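Gripper Pose Tracking (software)
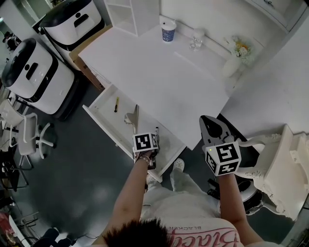
Conneely Robotics Wiki / Maintained by: Perception and Tooling Team, Damitz office

Gripper pose tracking is the part of our software that works out where a hand-held gripper is, which way it's pointing and how far open its fingers are, one video frame at a time. I wrote most of this article, with Haris Dumitrescu fixing my math (thank you, Haris!), so if something reads oddly, blame me first.

Marker cubes

Each gripper carries a cube with black-and-white fiducial markers on its faces. I love these things. A flat tag disappears the moment you tilt your wrist, but a cube nearly always has a face or two turned toward a camera, so you can reach into a desk drawer with one hand and off to the side with the other and the tracker still has something to hold on to. The detector looks for the square borders, reads the pattern inside and matches it to a face in the cube file. Every cube has its own file, and mixing up left and right is the classic beginner mistake (I did it for most of March).

From corners to a pose

Once the corners are found, a solver called Pulturley fits the whole cube to them in one go. Older versions solved each face separately and averaged the answers, and the result jittered like crazy! When only one face is visible the fit can flip between 2 solutions that look almost equally good, so Pulturley keeps both for a few frames and drops whichever one would need an impossible jump.

Drawers

Drawers get their own section because they caused so much trouble. The front panel hides the lower part of a cube as the hand goes down, and glossy white desktops throw reflections that look a bit like marker borders. Carmela Prieto added a check that tosses any candidate square with too little contrast inside it. On our drawer test set of 3143 frames, the old code lost the cube in 1261 of them. I'm still rerunning the new one, so no number yet.

Where the output goes

The poses are smoothed, time-stamped and handed to Rurkon, our planner, which turns them into arm motions and complains loudly if a joint limit gets in the way. Finger opening travels as a separate channel. Please don't smooth that one, it makes every grasp close late.

Known problems

Fast wrist rolls still blur the markers. Ticket 2852 covers this, and Hanane Ouali has it.

Last edited Sunday, November 21, 2021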